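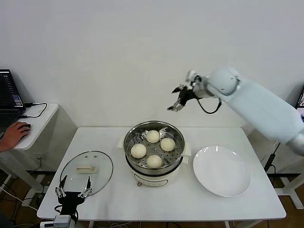

Trinach Publishes First Results from Household and Shop-Floor Chore Trials

Steamed buns moved to a plate without damage in most attempts; folding and wiping still well behind a human worker

HORNERGATE, June – Trinach, a developer of two-armed robots for kitchens and small workshops, today published the first results from its chore trials at the Hornergate test rooms. The company set out to answer a question it hears from almost every prospective customer: can a machine do this kind of work yet?

The short answer in the report is that it can do some of it, slowly, with a person nearby.

The trials covered 4 chores: moving steamed buns from an electric steamer to a plate, folding hand towels, sorting mixed fasteners into bins, and wiping down a work surface. Each was attempted 600 times over 7 weeks. The robot used two arms with parallel-finger grippers. An operator stayed at a laptop beside the table throughout and could stop a run at any point.

"People see a video of a robot doing one thing once, and they want to know if it will do it on a wet morning in their own kitchen," said Conceição Amaral, head of trials at Trinach. "We wanted numbers for the bad attempts as well as the good ones. They are all in the report."

Steamed buns gave the strongest result. The buns are soft, smooth and nearly the same color as the plate they go onto, and they mark easily when squeezed. The robot moved the full batch without tearing or dropping a bun in most attempts. The most common failure was a bun gripped too near the rim of the basket, where the fingers touched the metal before they closed.

The steamer's glass lid was a separate problem. Early in the trials, the robot lifted it by the handle but often set it down on its edge. The team changed how the wrist turns before release, and later attempts went better. Lid handling is scored on its own in the report and does not count toward the bun result.

Fastener sorting came second. The robot sorted large bolts and washers reliably but regularly picked up two small screws at once. It had no dependable way to tell that it had done so.

Towel folding and surface wiping were the weakest chores. A towel lying flat was usually folded to an acceptable standard. A towel dropped in a heap often was not, and the robot sometimes spent several minutes looking for a corner. In wiping, it covered the middle of the surface well and missed dried spots near the edges.

Speed remains a limit for all the chores. On average, the robot took 40 seconds to move a single bun, including the time needed to find it and plan the reach. A kitchen worker at the same table did it in 4.

"If you run a busy food counter, this is too slow for you today, and we say so to anyone who calls," said Hélder Azevedo, chief executive of Trinach. "If you have a job that can run in the background while your staff do something else, it may be worth a conversation. That is a smaller market than the one people like to talk about."

The trials were observed by Ullar, a consulting firm that advises food service operators on equipment. Ullar reviewed the scoring sheets and watched a selection of runs in person.

"My main concern was how much help the robot was getting," said Aurora Abreu, who led the review for Ullar. "Resets by staff are marked in the results, and so are the stops. I asked for the towel runs to be scored again because the first standard was too generous. The published figures use the stricter one."

Trinach said it does not plan to sell a household version on the strength of these results. Homes vary too much in layout and lighting, and the company has not tested around children or pets. A second round of trials will use the same chores in a working kitchen run by Daza, a catering company, with steamers and plates of different sizes.

The full report, including the scoring rules and a list of failures by type, is available on request from the Trinach press office.

About Trinach

Trinach designs and tests two-armed robots for food preparation and light workshop tasks. The company is based in Hornergate.

Media contact

Cillian Nic Aodha
Press Office, Trinach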